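Imprimir | Enviar por correo electrónico

Cuaderno del taller, miércoles 10 de marzo

Empiezo por lo malo, que así me lo quito de encima: la estantería del fondo sigue sin montar. Faltan los tacos buenos (los que trajo Bretura eran para ladrillo hueco y esa pared es otra cosa) y no pienso colgar 5 baldas con lo que hay en la caja de los restos. Queda para cuando lleguen. Mientras tanto, todo lo que iba arriba está en el suelo, junto al radiador, tapado con la sábana vieja. Cuidado al pasar, que ya me he llevado yo un golpe en la espinilla.

Lo demás ha ido bastante bien. Por la mañana me he puesto con el color, que era lo que de verdad me apetecía, y he mezclado los tonos para la serie nueva, la de los degradados. Llevamos desde agosto con el dichoso paso de azul a verde y siempre se nos queda una franja sucia en medio, como de agua de pinceles. Hoy he probado a meter un turquesa ya hecho en la zona de transición, sin fiarlo todo a que los dos extremos se encuentren solos, ¡y qué diferencia! También he bajado la presión del compresor y he dado más capas, muy finas, cambiando de bote antes de lo que me pide el cuerpo. Se hace eterno, pero compensa.

Orden que he seguido, para que no se me olvide: primero el verde esmeralda, luego el turquesa, después un cobalto medio y al final el marino. Siempre de claro a oscuro. La vez que lo hicimos al revés (prueba 3, la de la tapa) el oscuro se comía todo lo que venía detrás y hubo que lijar hasta la imprimación. Entre capa y capa, lija de 600 muy suave, casi una caricia, y trapo que no suelte pelusa. Los trapos azules de la bolsa grande SÍ sueltan pelusa, por favor, que alguien los pase ya al cajón de limpiar herramienta. 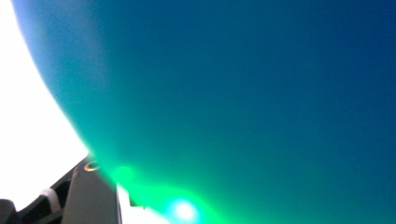

Sobre el acabado he estado dándole vueltas a si barnizar con satinado o dejarlo mate. Mirjam Verbeke es del equipo satinado desde siempre, dice que en mate los azules oscuros se le apagan. A mí me pasa lo contrario: con brillo solo veo los reflejos de los fluorescentes y dejo de ver el color. En una superficie curva, además, el reflejo se te planta justo donde está el cambio de tono y adiós degradado. Propongo mate para las piezas curvas y que las planas se discutan aparte, con café. Mirjam, si lees esto antes que yo te lo cuente, apunta aquí debajo lo que opinas y no me lo tapes con un pósit.

Ah, y hay que mirar las cosas con luz de verdad. Me he pasado un buen rato convencida de que el turquesa tiraba a gris y era la lámpara del banco, que ya está para jubilarse. En cuanto he movido la muestra a otro sitio se me ha pasado el disgusto. Eso sí, con demasiada claridad detrás los tonos del borde se lavan y parecen más pálidos de lo que son, así que tampoco vale pegarse al ventanal. Lo mejor, de lado y con el estor a medias.

Compras. El pedido a Bondus sube a 379 euros con los botes de marino y la imprimación, y he quitado las boquillas porque he encontrado dos sin abrir detrás de los disolventes. Si a alguien le hace falta cinta de carrocero fina, que me lo diga mañana antes de comer y la añado. Farouk sirve más barato el barniz mate, pero tarda una barbaridad y la última vez vino una lata abollada.

Para el encargo de Grunthorpe todavía no toco nada. Quieren ver muestra y aún no tengo ninguna que me atreva a enseñar, le doy otra vuelta esta semana.

Pendiente:
- limpiar el aerógrafo pequeño, que lo he dejado en remojo
- etiquetar los botes de mezcla (he puesto «turquesa bueno» en uno, ya sé que así no)
- tacos
- cambiar el filtro de la mascarilla

Imprimir | Enviar por correo electrónico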